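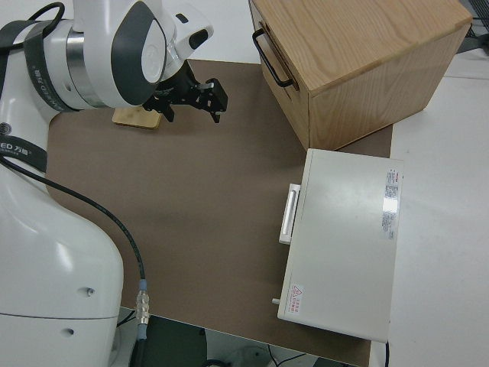
gripdrift_228

arm faulted twice tonight on the drawer job and the second one scared me a bit. Posting before I forget the details.

Setup is the white arm, two-finger gripper, mat on the bench, oak cabinet at the far side, wood block as the place target. Control side is Datbridge, gripper plugin is from Prulent. Program goes approach handle, close, pull, back off, then pick the block.

First fault: pulls the drawer fine, fingers open, then it just stops. Joint 6 following error. Cleared it, jogged home, ran again.

Second: same spot, but this time it did NOT stop. Fingers were still closed on the handle, arm backed off anyway and dragged the whole cabinet toward the mat. I hit the estop. Log says gripper reported open 595 ms before the estop. It was not open. I was standing right there

Anyone seen this? cable? firmware?

moxie_lathe

cable. Yours goes off the side of the arm and diagonal across the mat to that connector with the light blue collar. Anything pulling on that when the wrist turns and you get garbage. Had the exact same thing in October, intermittent, only at one pose.

tin.kettle

Don't think so. Bad cable gives you a comms timeout or nothing. He got a clean "open" message. That's the plugin answering from the command instead of the finger position. Prulent does this unless you turn on readback, it's off out of the box.

moxie_lathe

it can do both. if the link drops the plugin holds the last value it had, which would be open from the approach

tin.kettle

then the close would've shown up in the log. OP does it?

gripdrift_228

checked. close is there, then open. so not a stale value. readback is off, didnt know it was a thing

tin.kettle

There you go.

moxie_lathe

fine but that doesn't explain joint 6 the first time. fingers opened on that run

quarrybird

Can we back up. You were within reach of it running at full speed with a hand free for the estop? Please put it in reduced speed before any more testing. And set a force limit on the pull, the arm should quit long before it can move furniture. What is yours set at?

gripdrift_228

no limit on the pull. left over from the Delorme fixture we used before, drawer on that one stuck so someone took the limit out. yes I know

quarrybird

That's your real problem then. Gripper lying to you is a bug. No limit means the bug can break somebody's wrist.

tin.kettle

agree on the limit, still a plugin problem first. If the signal is right the arm never backs off with the handle in its fingers.

quarrybird

Signals go wrong. We'll disagree on the order, do both.

leditent_user

for the joint 6 thing look at the cable loop up top by the wrist. if its snagging when the wrist rolls you get following error with nothing else in the log. power off, arm braked, then go through the slack by hand

gripdrift_228

ok update. Readback on, pull limit back in, speed down. 2 runs at low speed, both good, gripper state in the log matches what I see at the fingers now. Havent touched the cable loop yet, thats next, powering down first. Joint 6 still unexplained so not calling this fixed

will post the log if it faults again

moxie_lathe

swap the cable anyway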